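Nornen notebook, dryer task
May, started 8.40, written up after lunch with crumbs on the keyboard

Back on the dryer today. Jaime had the leader handles for the first half of the morning and I had them for the second, with Wiesława on the laptop keeping the log and telling us both off when we forgot to say "start" out loud. It was a good long session and I feel much better about this task than I did at the end of last time, when I went home convinced we should have picked something nice and flat like place mats.

Where we stand: 1685 demonstrations on disk when I sat down, 1741 when we stopped. Jaime wants a clean set before anybody trains anything, so the 500 from the very beginning (the old handles, the old finger pads, all of us learning) have been moved to a folder of their own. I wouldn't delete them. There are some lovely recoveries in there, and Kazimiera has been asking for recoveries for weeks.

The thing I most want to remember from today is about speed. I have always driven quickly up to the dryer and then slowed right down once the gripper was inside, and I thought that was good manners. Hanna watched over my shoulder for a while and pointed out that my slow part was full of tiny stops, the sort where you are thinking and your hands are not. The policy learns those too, bless it, and then it hovers about in the drum like someone who has gone upstairs and forgotten why. She suggested I decide on the grasp before I cross the rim, and then go in at one steady pace, even if that pace is slow. I tried it that way for the rest of the morning. My episodes came out shorter, and going through them afterwards they are far smoother to look at. Jaime does this naturally, the wretch, and says he learned it by filling vending machines as a student.

We also tried guiding the arm by hand for a bit, with the motors slack and me holding the wrist. It is wonderful for the reach (you can feel the arm wanting to come in elbow first, and you can talk it out of it) and hopeless for the grasp, as my own hand ends up squarely in front of the wrist camera. So: hand guiding for finding good approach poses, handles for everything we record. I saved four approach poses from this and named them properly for once, after the clock: approach_ten, approach_twelve, approach_two, approach_six. Approach_six is the one to be careful with. The elbow comes very near the door hinge and I heard it touch once. No mark that I could find, but please watch it.

Notes on the grasping itself, in no special order.

Go for a peak in the cloth. If there is a fold standing up, take it just below the top and close gently. Flat cloth against the drum wall is miserable and we should not pretend otherwise. When I had a flat one I nudged it with the side of the fingers until a fold came up, and I kept those in the set, as I think the nudge is worth teaching.

Dark things in the dark part of the drum are hard for the person driving as well as for the robot. I kept leaning towards the screen, as though that would help. Burgi has a little lamp on a bendy neck in the Prillomis cupboard and I would like to try it by the door, but Wiesława is quite right that we would then have two sorts of lighting in one dataset and would have to label them. Leave it for now and talk it over together.

Bring the cloth out towards yourself before lifting. If you lift first, it catches on a baffle on the way and you get that horrid tug. I did this twice in a row. Marked both as failures, although the second one did end up in the basket, because I don't want the robot to think a tug is part of the job.

One hiccup with software: the Kubiak recorder dropped the wrist stream at the 74th second of a long episode, and carried on writing the joint angles quite happily without it. Wiesława spotted it from the file size. She has restarted it and put a check in the script, so it now beeps at you. It is a very rude beep. If you hear it, stop, throw the episode away and begin again.

Two from the wrist camera, for the page:
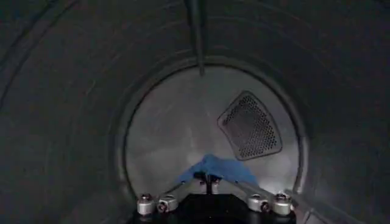
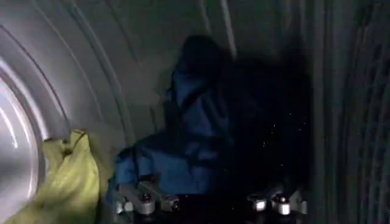

Wrist camera views inside the drum: blue cloth at the gripper (first), blue and yellow-green garments (second).

For next time. Burgi is going over to Niltgate in the morning and will ask whether they can spare us a second set of finger pads, the softer kind. Hanna would like to drive for a whole session herself, so that we have a third pair of hands in the data, and I said I would do the logging for her. Jaime is going to sort the episodes by length and look at the longest ones first. I suspect most of them are mine.

Still to settle: do we count it as a success if two garments come out together? I say yes if both land in the basket. Kazimiera says no, one at a time, as the folding step after it expects a single piece. We left it with a "double" tag in the log, so it can be decided later without going through everything again.

Arm parked, handles on the charger, dryer door left open. The left handle's trigger is getting sticky again, and I have put a bit of tape on it so that whoever is next knows which one I mean.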